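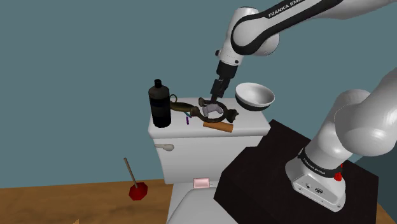 隔壁组在评审意见里写，碰撞裕度不该在规划器里写死，应当跟着场景文件走，否则换一个台面就得重新调参。意见接受，今天按这个思路改。

7/7/24 Phromma 仿真，水箱盖台面任务

现状：Fillow 规划器对机械臂和水箱盖使用同一个膨胀值。盖面物体挤在一起，夹爪竖直向下接近时，两指外侧的膨胀体先与邻近物体相交，采样直接判为不可行。上一版（June 分支）1000 次随机初始化，可行解 71 次，其余多数死在末段接近，少数是 IK 无解。

改动：
一、裕度从规划器常量移到场景描述，按物体逐个给值。水箱盖、黑色瓶子保持原值，小件减半。
二、末段接近改为沿工具 z 轴的直线插补，这一段只查指尖与目标以外物体的碰撞。
三、青铜色带环长件的碰撞体原先是整体凸包，环被填实，环内的白色件等于埋在障碍物里。改为凸分解，环内留空。

第三条应该是主因，前两条单独打开时可行率几乎不动。凸包问题在 Nonlow 的导入脚本里，默认对所有网格取凸包，日志不报警。已加一行 warning，网格与凸包体积比低于阈值时打印物体名。

遗留：
白碗悬在水箱右角上方，碗体倾斜，不在盖面上。先查初始位姿和支撑面高度，再查是不是仿真步进之前就取了状态。没查清之前，涉及碗的回合不计入统计。
马桶圈后部的粉色小块目前没有语义标签，感知节点把它并进了座圈的点云。分割阈值暂时不动，等标签补齐再看。
底座支架遮住水箱右下角，点云在那里有空洞，体素地图按未知处理，规划器又把未知当障碍。试过把未知当空闲，连杆规划出来贴着水箱走，退回原设置。

2 个配置已提交到 Gremville 的队列，各跑 100 次，只差凸分解开关，随机种子相同。结果出来补在本条后面。

备忘：凸分解后单次碰撞查询变慢，缓存键里要加上物体的分解版本号，否则会读到旧的凸包。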